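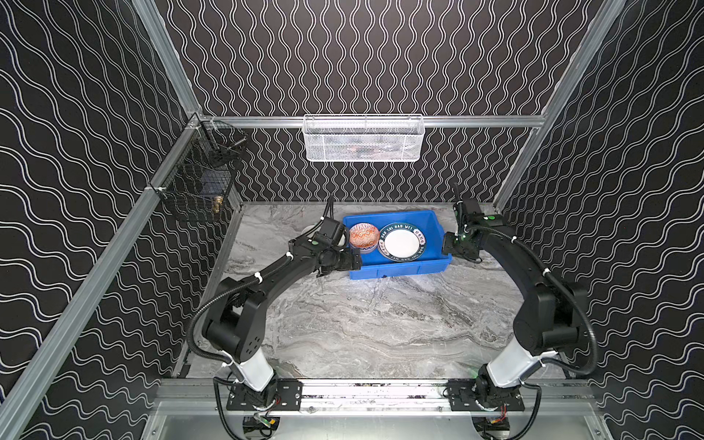
Wave-following drift sampling is a method of collecting airborne particles and gases over open water from an unpowered float. The float carries its air inlet on a short mast and rises and falls with the swell, so that the inlet keeps a near-constant height above the moving surface. Fixed towers and ships cannot do this, as the distance between their inlets and the water changes with each wave. In the drawings used to teach the method, the sea is shown as rows of continuous white wavy lines on a black ground, much like the printed wall covering shown with this article, and each line stands for the surface at a later moment. The height of the inlet is then marked against each line in turn. The method is used mainly to study sea spray, soot from shipping and the exchange of ammonia between air and sea.

Contents
1 Background
2 Equipment
3 Procedure
4 Treatment of results
5 Known errors
6 Use
7 See also

Background

Most early measurements of air over the sea were made from the decks of ships. The hull pushes air upwards and to the sides, and the funnel adds its own exhaust. Readings taken with the wind behind the vessel were usually thrown away, which left long gaps in the record. Coastal towers gave steadier readings but sampled air that had already crossed the surf zone, where breaking waves release far more salt than the open sea does.

The first drifting sampler to be used over a full season was the Rulmont float, named after the workshop where it was built. It was a flat ring of closed-cell foam with the pump slung beneath it as ballast. The design was later changed by Wajid Bajwa, who moved the pump into the ring and hung a separate weight on a line below. This cut the rolling of the mast and allowed a taller inlet to be fitted. Most floats now in use follow the Bajwa layout.

Equipment

A standard float has four main parts: the ring, the mast, the sampling train and the weight. The sampling train consists of an inlet with a rain cap, a size separator, a filter holder and a pump with a flow meter. The inlet stands between one and two metres above the water. A motion sensor at the foot of the mast records tilt and vertical acceleration, and a position logger records the track.

The Prollach inlet, a later type, has a downward-facing mouth and a drip ring. It admits less splash than the open type but loses a larger share of coarse particles in strong wind. The two types should not be mixed within one survey.

Procedure

Floats are released upwind of the study area from a small boat, which then withdraws downwind. The pump starts after a delay of 30 minutes to let the boat's exhaust clear. A single drift lasts up to 8 hours, the limit being set by the battery. Filters are removed under cover, sealed and kept cold until weighed. One filter in each batch is carried through the whole process without air being drawn through it and serves as the blank.

Treatment of results

The mass on each filter, less the blank, is divided by the volume of air drawn. Periods in which the mast tilted beyond the set limit are removed, and the pump is assumed to have run at a steady rate between flow readings. The Darkisari survey, which began in March and covered a shelf sea over two winters, kept 2,898 hours of sampling after nearly 2,000 had been rejected for tilt or splash.

Known errors

Splash is the largest source of error. A single drop reaching the filter can leave more salt than an hour of clean sampling. Spray shed by the ring itself is harder to detect and leads to high readings in short, steep seas. The Barbosa correction reduces this by comparing filters from two mast heights on the same float, though it performs poorly in rain.

A drifting float also tends to stay within one body of water. Its readings may therefore describe a narrow strip of sea and should not be taken as an average for the wider region.

Use

The method is suited to light and moderate winds. In rough seas, moored buoys with raised inlets are preferred, despite their poorer height control.

See also

Sea spray
Dry deposition
Moored buoy
Filter sampling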